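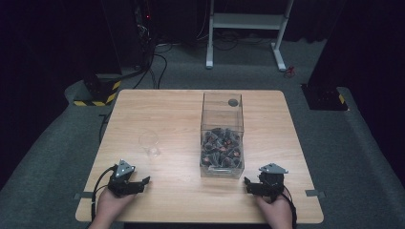
**Ticket:** pieces jam in the clear box when poured
**Product:** Gesel clear box, tall, with Killent pyramid pieces
**Opened by:** Beneš site, sorting table
**Status:** closed, one item moved to a new ticket

### Problem as reported

We keep the small dark gray pyramid pieces in the tall clear box on the square table. When we tip the box to pour some out, nothing moves at first, then a clump lets go all at once and lands on the table and the carpet. It has been like this since we moved them over from the old bags in January.

The old bags poured fine. The pieces are the same ones. The box is the only thing that changed.

Second question, may be unrelated: many of the pieces have a small reddish-orange or copper-colored spot on them. Is that a fault, or were they made that way? We didn't notice the spots while the pieces were in the bags, but the bags weren't see-through.

### First reply from support

Please tell us:

- how full the box is when it jams
- whether you pour over a flat side or over a corner
- whether the inside of the box has been washed, and with what
- whether the spots come off on a damp white cloth

Please don't use window cleaner on the box until we've heard back. Some kinds can haze clear acrylic.

### Answers from the site

Box is filled to roughly halfway. We never go higher than that. We pour over a flat side, into a drinking glass, because the glass is what people carry over to the other desks. The glass is narrower than the side of the box, so some spill is our own doing. It's also hard to see against the pale wood and has been knocked over before.

Box was wiped out with a dry paper towel before filling. No cleaner used.

Haven't tried the cloth yet.

### Test 1, pouring over a corner

Same fill, same pieces. Tipped slowly over one corner.

Result: better. The stream is narrower and most of it goes in the glass. Still a pause before anything moves, then a small clump. Repeated it with a different person pouring and got the same pause.

### Test 2, static

Support asked us to rule out static from the dry towel. Emptied the box onto a tray, wiped the inside with a barely damp cloth, let it stand open for 15 minutes, refilled.

Result: fewer pieces stuck to the walls at the end of the pour. No change in the clump at the start. So static was part of it but a small part.

### Test 3, shaking before the pour

Held the box upright and gave it a couple of short side-to-side shakes, then poured over the corner straight away.

Result: pieces run freely. Then we let the box stand for 60 minutes with people working at the table and poured again without shaking. Clump came back. Shook it, poured, ran freely.

This looks like the pieces settling. They have points and flat faces, and they work into each other when the table gets bumped. The tall box makes it worse, as there is more weight on the bottom layers than there was in the bags lying flat.

### Test 4, the spots

Took two pieces with clear spots and rubbed them on a damp white cloth. Nothing on the cloth. Rubbed one with a fingernail, spot still there. We didn't try anything stronger.

### Reply from support

Agree with settling as the cause. Nothing is wrong with the box, and we won't be replacing it. Suggested handling:

1. Shake the box side to side before each pour, on every pour — including the second one if it has been standing.
2. Pour over a corner.
3. Put a shallow tray under the glass.
4. Keep the fill at half or lower.

If you pour often, the wide version of the box will suit these pieces better than the tall one.

On the spots: we sell the box only and can't say whether they belong there. We've passed your note to Killent and opened a separate ticket under your account. Keep the two pieces you rubbed in case they want them back.

### Closing notes from the site

Corner pour and shaking are now on the card by the table. Tray ordered from Plumetell, along with a colored plastic tumbler to use instead of the glass. We'll stay with the tall box for now, as the wide one takes up too much of the table.

Jam can be closed. Please leave the spots ticket open until Killent answers.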